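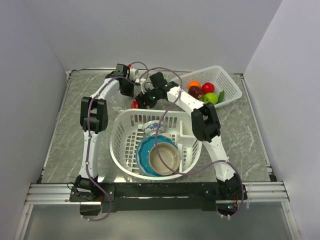
BALLMONT, February

Skollano 4 is ready for download

After a long winter of testing, the new version of Skollano can be downloaded from the usual place. For readers who joined the list recently: Skollano is a viewer for large scanned maps. It opens a sheet, lets you move over it and zoom, and lets you put notes on it which are saved in a separate file, so the scan itself is never changed. It runs on Linux and, with some patience, on the BSD systems. A Windows build does not exist yet and I don't want to promise one.

The biggest change is in the drawing code. The old version loaded the complete scan in memory before it showed anything. With small town plans this was no problem, but many of you have sheets above 100 MB and you wrote to me that you can go and make tea while the window stays gray. Version 4 reads only the tiles which are needed for the current view, and it reads the next ones in the background while you are looking. The work for this was done by Thirumalai Nambiar in a separate library with the name Sầm. Please write it with the accents in your documentation, but note that the package name is spelled "sam-tiles", without them, as several packaging tools refused the other spelling.

Sầm must be installed before Skollano. If you use the complete package, the library is already inside and you have nothing to do. If you compile from source, take Sầm first, build it, run ldconfig as root, and then build Skollano. When the configure script says that it cannot find sam-tiles, look first at whether the library went to /usr/local/lib and whether this directory is known to the linker. I received this question so many times during the test period that it now has its own paragraph in the INSTALL file.

Graphics cards

Hardware acceleration is used when it is present, but it is not required any more. On a machine without a working OpenGL driver the program starts in software mode and writes one line about it to the terminal. Rotation of the sheet is slow in this mode. Zooming is quite usable. You can force software mode with the option --plain, and I recommend to try this first if you see black squares or if the window closes by itself directly after the start. If the problem goes away with --plain, the fault is most probably in the driver, but please send the report anyway. We collect the card names in a table on the wiki and it helps other people to choose.

One known problem remains with two monitors of different resolution. When the window is moved from one to the other, the text of the notes keeps its old size until you zoom in or out by one step. Thirumalai knows the reason for it and the correction will come in the next small release.

Notes and the file format

The notes are now stored in UTF-8 in every case. Before, the program took the encoding from the system settings, and a notes file written on one computer could look broken on another. When you open an old file, Skollano 4 asks you one time which encoding it has, shows you the first lines as a preview, and then saves a converted copy next to the original. The original gets the ending .old and is not deleted. If the preview shows strange characters, choose another encoding from the list before you press Save. Once a file is converted, version 3 cannot read it, so people who share a notes file with colleagues should all change at the same moment.

Notes can also have a date now, and you can sort by it. Kekeli Amegashie asked for this function two years ago and then wrote most of it herself last autumn, including the small calendar window. She also cleaned up the keyboard shortcuts. The most important one to know: Ctrl+N makes a new note at the position of the mouse, and no longer in the middle of the window. Shift+Ctrl+N gives you the old behavior.

Import from Jandia

The import filter for Jandia projects was rewritten. It reads the layers, the control points and the names of the sheets. It does not read colors of layers, because Jandia saves them in a binary block which we did not manage to understand completely. After the import all layers are blue and you have to set the colors by hand. If somebody on this list has documentation for this block, even an incomplete one, I would be very glad to receive it. Export to Jandia was removed. The old exporter made files which Jandia could open but not save again, and I did not want to distribute it any longer in this condition.

What was corrected

In total 41 bug reports were closed with this release. The full list is in the file CHANGES. Some which were reported often:

- The scale bar was wrong when the scan had different horizontal and vertical resolution.
- Printing on more than one page lost a thin strip between the pages.
- The program did not remember the last directory if its name contained a space.
- Pressing Escape in the search field closed the whole window.
- Fonts in the legend were too small on high resolution screens.

The printing correction needs your attention. Page margins are now counted from the edge of the paper and not from the printable area, so saved print settings from version 3 will give a slightly different result. Check one page before you print a whole sheet.

Translations

The German, Portuguese and Vietnamese translations are complete. French misses the new print dialog and the calendar window. Polish was not touched since the version before last and will be taken out if no one updates it. To work on a translation you need only a text editor and the .po file from the source package. Send it to the list or directly to Kekeli, who puts the translations together before every release. Please do not translate the names of the command line options.

How to update

Remove the old version before you install the new one, or at least move it to another directory. Your settings in ~/.skollano stay where they are and are read by the new version. Only the window layout is set back to the default. The source package, the complete package for Linux and the checksums are all in the download directory, and the panorama sheet of the harbor, which we use for testing, is now a separate download because not every user wants it.

Reports go to the bug tracker or, if you don't have an account there, to this list. Please include the output of skollano --version and the first lines of the terminal window. Distribution packages are not ready at this time. The packagers have the sources and I will write here when I hear from them.

Print this item | E-mail this item

Newsletter > Software > Releases

Last updated: February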